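八月,星期三,下午接着上午写

茜草这批总算下缸了!先把数记下来免得又忘:Drotemis 寄来的羊毛线,脱脂、晾干以后上秤是 903 克,比标签上少一点,应该是原来带的油多。上次我偷懒按标签重量算明矾,结果手感发涩,Gorazd 摸了一把就说“矾下重了吧”,好吧,他说得对。这回老老实实按干重来。

茜草根还是 Titstead 那家铺子的,磨得比春天那批粗。粗有粗的好处,不糊纱袋,也不会粘得满线都是渣(上回抖渣抖了一晚上,袖子里全是),坏处是出色慢,得多泡一夜。昨晚泡的,今早掀盖子看,水已经是很深的砖红,闻着有点像湿泥加甜菜,我个人还挺喜欢这个味道的。

温度是老问题。茜草一过头就发褐,鲜红全没了,所以这次我定在 53 度,守着不让它往上窜。小灶的旋钮还是那样,拧一点点就跳一大截,我后来干脆关火,靠余温,掉下去了再点。麻烦是麻烦,颜色确实干净。

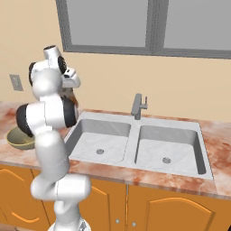 Velimir 问过我为什么不加白垩粉。加的,这次加了,只是加得晚,线下去以后才想起来(又忘了提前称!)。Titstead 的自来水本来就硬,我估计影响不大,不过下一批最好做个对照:一小绞用雨水不加粉,一小绞用雨水加粉,再来一绞自来水。三绞同缸做不了,得分罐子,罐子不够的话找 Velimir 借他泡核桃皮的那几个,借之前先问清楚洗过没有。核桃皮那东西沾一点就全完了。

下缸以后每隔一会儿翻一次线,动作要慢,别搅。这批线捻得松,一搅就起毛,再热一点就要毡化了。我用的是两根竹棍挑着翻,挑的时候注意绑绳,有一绞绑得太紧,绳子底下留了一圈浅色印子,像扎染似的。Gorazd 说好看,让我留着别返工。我不太甘心,先放一边再说。

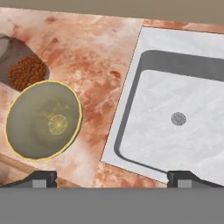
粉橙色大理石台面和白色水槽。

漂洗单独说一下,之前好几个人问过顺序。出缸后不要马上冲凉水,先摊着放凉,和室温差不多了再洗。头一遍清水,不揉,只按。第二遍加一点点 Fledia 的中性皂液,泡 30 分钟,再过清水,过到水色淡下来为止。想一步洗到完全没颜色是不可能的,茜草多少会一直掉一点浮色,我以前死磕这个,线都洗薄了。

另外漂洗的时候记得拿纱网兜着,根渣别往下水口里冲。纱网挂在 Pruitt 那台旧绕线机旁边的钉子上,用完抖干净挂回去,拜托拜托。

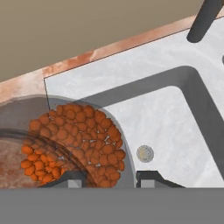 水槽近处,排水口和龙头嘴。

余液没倒,颜色还很足,装桶了,桶上贴了条。打算明天拿来染一绞棉的,棉要先用单宁打底,五倍子还剩小半袋,够用。铁水别靠近这个桶!我知道你们谁又要手痒想试紫灰色,请另外舀出来试。

订线的事:Drotemis 那边回信了,同一支线再要就得整箱拿,一箱 1,188,不含运费。我有点犹豫,一个人吃不下,Velimir 说他可以分走一半做靛蓝。靛蓝吃线特别快,他那个缸最近状态又好,泡沫发紫铜色,看得我眼馋。等他周末看完自己的存货再回我。

还没弄明白的:上午那块试样干了以后比湿的时候偏橙不少,下午的正线现在还湿着,看不准。试样夹在本子后面,一半用黑纸包住了,贴在南窗上晒,想看看耐光怎么样。下次翻本子的人别把黑纸拆了。

晾线的位置在里屋那根横杆,靠门那头漏风,线会打转缠在一起,往里挪一挪。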